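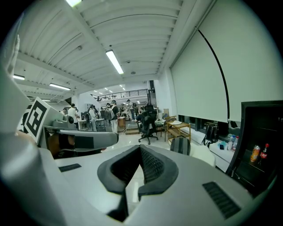
The floor under the mezzanine, with the gripper up close.

Thread on what automation has changed where I work. I've been asked about it a few times since September, so I'm putting it in one place.

1. My job used to be packing. At Kettler I stood at a bench and put small parts into trays, 300 trays on a full shift. Now I hold a gripper and do the same kinds of moves with it, and the moves are recorded so an arm can be trained on them. The project is called Histik.

2. The hands are the easy part. After 3 weeks I could pick up most things without thinking. Slowing down took longer. On the packing line you got praised for speed. With this, a fast grab with a sloppy finish gets thrown out and you do it again.

3. Elfriede Kröger trained me. She packed for years before I did and she still corrects how I close the fingers. The engineers ask her things now -- which way a part wants to tip, when to let go. They never came down to the line to ask her that before.

4. Pay. I got a small raise when I moved over. The people still on the line did not, and they noticed. I think they're right to be annoyed. If the arm ends up doing the trays, it learned from all of us.

5. Your body hurts in different places. Packing got me in the lower back. With the gripper it's the wrist and the thumb. We asked for a 10 minute break every hour and got it, after some back and forth over whether it counted as paid time. It does.

6. It's a more social room than the line was. There's no belt noise, so people talk. Desks and work areas share one big floor, and if something goes wrong you can walk over and tell the person who wrote the software.

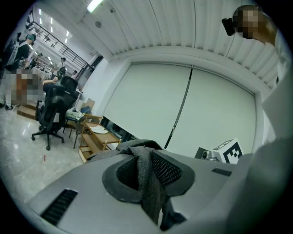 7. What happens to the old jobs

Stekska, the plant we pack for, has one arm running on the simplest tray. There were 6 people on that station. Two moved to checking, one came over here with me, two are on other lines and one retired. No layoffs so far. I asked for that in writing and have not gotten it.

8. What the arm is good at

Same part, same tray, all night. It's bad at anything that arrives stuck together. Someone still gets called over to pull those apart, and that call comes at 2 a.m. as often as 2 p.m. The night crew would like that put in the job description.

9. Would I go back to packing?

No. I like this better, and my back does too. But I also don't know how long they need people doing it. Fivach, who run the training side, say the work will shift to harder parts. Maybe so. My contract gets looked at again in spring.

10. If your workplace is starting on this, ask early who gets moved, who gets retrained and what it pays. We asked late. Replies are open, but I'm on shift until 4, so give me a while.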